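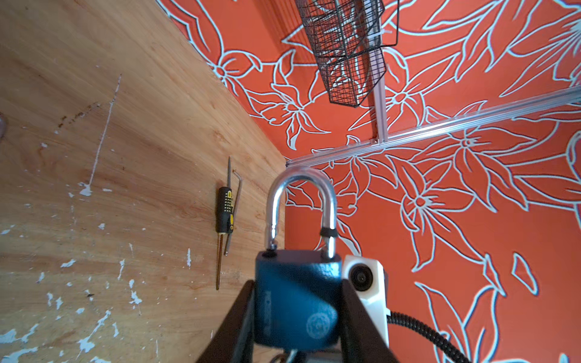
Candado azul con arco en U y anilla de goma negra en la pata derecha.

Candado Brekum con llave y anilla

Categoría: cierres y candados
Referencia: 2344
En el paquete: un candado, una llave con su anilla metálica, 3 anillas de goma negra de recambio
Color: azul verdoso oscuro

Hay productos que llevan años en nuestro catálogo sin que les hayamos dedicado más de dos líneas, y el Brekum era uno de ellos. Lo vendíamos, la gente volvía a por otro para la caseta o para la bici del niño, y la ficha seguía diciendo «candado azul, arco cromado». ¡Ya tocaba escribirla como es debido!

Empecemos por lo que más nos gusta, que es el tamaño. Se coge bien con la mano, incluso con guantes finos, y no se pierde en el fondo de una mochila como les pasa a los candaditos de maleta. El cuerpo es de un azul tirando a petróleo, con una textura ligera que se nota al tacto. Con el uso se roza, claro. El que tenemos en el banco del taller está ya bastante marcado y a nosotros nos parece que gana, aunque si lo quieres impecable para una vitrina te aconsejamos guardarlo en su funda de tela (se vende aparte).

El arco es cromado y pulido, en U, con hueco suficiente para un pestillo corriente de trastero, el pasador de una taquilla o los dos últimos eslabones de una cadena mediana. Si tienes dudas con tu cadena, mide el eslabón por dentro y escríbenos antes de pedir. Preferimos contestar un mensaje que tramitar una devolución, y además solemos acertar.

La anilla de goma merece párrafo propio. Va puesta en una de las patas del arco, justo encima del cuerpo, y sirve para que el candado no repiquetee contra la chapa cada vez que alguien cierra la puerta de golpe. Quien tenga la taquilla en un vestuario con cuarenta taquillas más sabe de lo que hablamos. Se quita y se pone con los dedos, y en el paquete van tres de recambio. ¡No las tires pensando que son juntas de otra cosa! Nos lo han contado ya varios clientes.

La llave

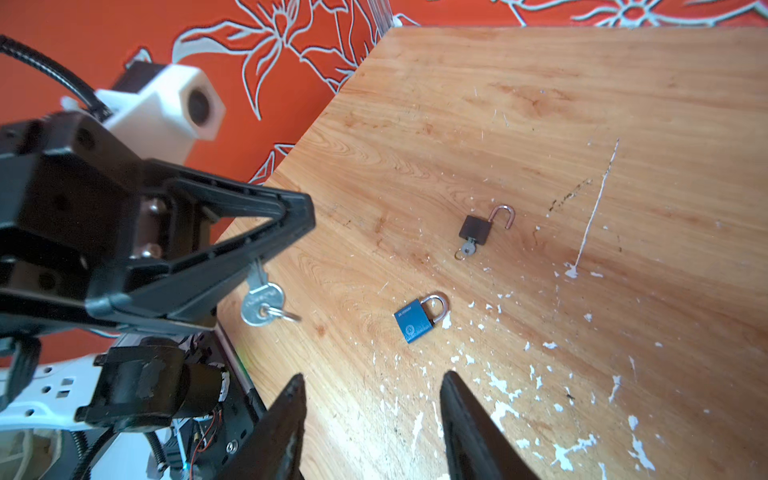
La llave del Brekum es plateada, de cabeza redondeada, y sale de fábrica con una anilla pequeña de las de abrir con la uña. Es una anilla sencilla, pensada para colgarla de tu propio llavero o de un gancho. Nosotros la dejamos tal cual y le añadimos un cordón de color para distinguirla de las otras llaves de la tienda, que son muchas y se parecen todas.

Se suministra una sola llave por candado. Si necesitas copia, cualquier ferretería de barrio que trabaje el perfil Brekum te la hace en el momento, y si la tuya no lo trabaja nos la puedes pedir a nosotros con la referencia del candado. No hacemos copias a partir de una foto, así que no nos la mandes por correo, por favor.

El giro es corto y tiene un tope claro al final – se nota en los dedos cuando ha llegado. El arco salta un poco al soltarse y basta con apretarlo hacia abajo para volver a cerrar, sin usar la llave. Esto último es comodísimo y también un peligro, porque se puede cerrar con la llave dentro de la taquilla. Acostúmbrate a llevarla encima antes de apretar.

Para qué lo recomendamos

Trasteros, casetas de jardín, arcones de herramientas, taquillas de gimnasio, la cancela de un huerto. Funciona muy bien en sitios que se abren y se cierran a diario, que es donde los candados baratos empiezan a coger holgura. Lo tenemos puesto en el armario de pinturas desde que abrimos y lo abre media plantilla todas las mañanas.

Para una moto aparcada en la calle toda la noche no lo recomendamos. Para eso está la serie Cronin, que pesa bastante más y cuesta también bastante más, y que tiene su propia ficha. Hay quien combina los dos: Cronin en la puerta de fuera y Brekum en los armarios de dentro. Nos parece un reparto muy sensato.

Para exteriores expuestos a la lluvia, sí, pero con un poco de cuidado. Ponlo con el ojo de la cerradura mirando hacia abajo y, si vives cerca del mar, pásale un trapo seco de vez en cuando. En enero, con las heladas, una gota de lubricante de grafito hace maravillas.

Mantenimiento

Muy poco, la verdad. Cada 7 u 8 meses, grafito en polvo en la cerradura y unos cuantos giros de llave para repartirlo. Nada de aceite de cocina ni de grasa espesa, que recogen polvo y acaban haciendo una pasta dentro del bombín. El cuerpo se limpia con un paño húmedo y jabón neutro. Si ha caído pintura encima, espera a que seque y levántala con la uña o con un palito de madera; el disolvente se lleva también el azul.

La anilla de goma se reseca con los años. Cuando empiece a agrietarse, cámbiala por una de las de repuesto, y cuando se acaben las de repuesto vendemos bolsas de recambio de la marca Urnura que encajan igual de bien.

Montaje en pestillo

Si vas a estrenar también el pestillo, preséntalo primero sobre la madera con el candado ya colgado y comprueba que el cuerpo gira libre sin rozar el marco. Marca los agujeros, retira todo y haz una guía fina antes de atornillar. En madera blanda puedes apañarte con un destornillador pequeño, pero ve despacio con el último tornillo. Los pestillos Momum que vendemos llevan tornillos de cabeza allen y necesitan una llave hexagonal en L, que no viene incluida. Tenemos sueltas en el mostrador.

Preguntas que nos llegan

¿Se puede pedir con varios candados para la misma llave?
Sí, a partir de tres unidades. Indícalo en las observaciones del pedido, tarda una semana más.

¿Hay otros colores?
De momento solo azul. Hemos pedido el verde a fábrica tantas veces que ya nos reconocen la voz.

¿Qué pasa si pierdo la llave?
Guarda la tarjeta que viene en el paquete. Con el código de esa tarjeta podemos encargar una nueva. Sin la tarjeta, lo sentimos, no hay manera.

¿Hacéis precio para comunidades o centros deportivos?
Claro. Para pedidos de 200 unidades en adelante preparamos presupuesto a medida, con los candados numerados y las llaves etiquetadas. Para cantidades menores también se puede numerar, consúltanos.

¿Puedo verlo antes de comprarlo?
Por supuesto, hay uno colgado en la tienda para que lo abras y lo cierres las veces que quieras. Los jueves abrimos hasta las ocho.

Productos relacionados
Candado Cronin de alta seguridad
Pestillo Momum para madera
Anillas de goma Urnura, bolsa de recambio
Grafito en polvo para cerraduras
Funda de tela para candado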